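Jorkley marble is a trade name for a brown, veined stone sold for kitchen counters. Sellers call it the hardest of the brown marbles, a claim that rests on little more than a Kendeck sales leaflet. 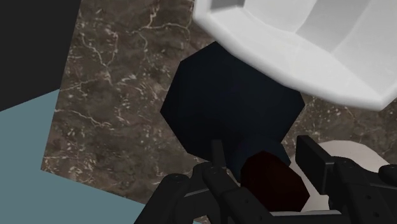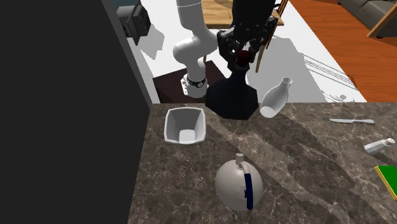
Brown marble countertops with pale veins.

The name is said to come from a quarry at Drirora, worked for 544 years. Graciela Daza, who went through the parish records, found no mention of stone cutting there before 1911. The often repeated output of 2,640 blocks a year has no known source either – Manaia Quinlan traced it to a single undated letter.

Claims that the stone resists lemon juice should be treated with care. Marble is mostly calcite, and acid etches it, sealed or not. Some dealers advise sealing every 6 months.

We use cookies to improve your visit. Accept | Manage settings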